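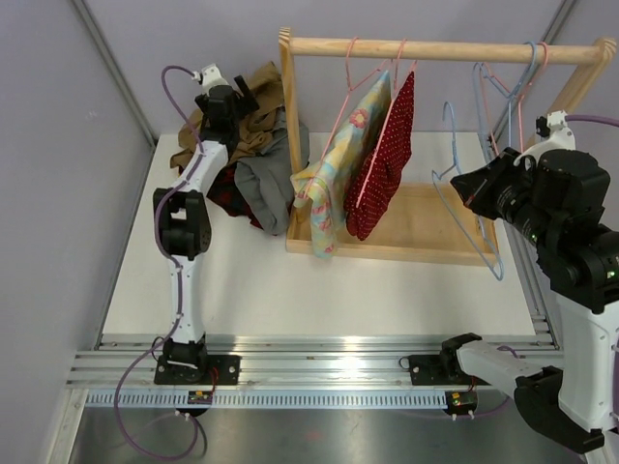
Rules for clearance and cables on a two-arm table cell?

Posted by Pernau_368

Good day. I am writing the house rules for our small cell at Loltis. There are two arms on one rail, one at each side of a white table, and the work is hanging clothes on a little wooden rack. Walls are on three sides. My questions are these. Must the rack have a marked place on the table? How should the cable from the gripper be fixed along the arm? And may a person put more clothes on the heap while the arms have power? I read our old sheet from December, but it speaks only about one arm.

Jaanus Jankauskaitė

I can answer from our practice at Makov, please check with your own safety person also.

The cable: clip it to the lower link and leave slack at the elbow, enough for the full bend. In your cell the purple cable on the left arm makes a wide loop below the rail. I would write a limit for this loop, so that it cannot catch on a sleeve or on the cable duct. Move each joint slowly to both ends before you accept the routing.

The rack: yes, mark it. We use tape at the corners and check before every shift. If the rack is moved 10 mm, we teach the hanging points again.

The clothes: no hands inside while the arms can move. Stop, confirm the stop, then load. With two arms, the stop must hold both of them. Write this as the first rule and in large letters.

Also decide which arm has priority over the middle of the rail. Our rule is that only one gripper enters there at one time.

jogi910

just put a light curtain on the open side and you are fine

Jaanus Jankauskaitė

A light curtain is good, but it must be placed at the correct distance for the stopping time, and this you have to measure with the real load. It also does not answer the cable.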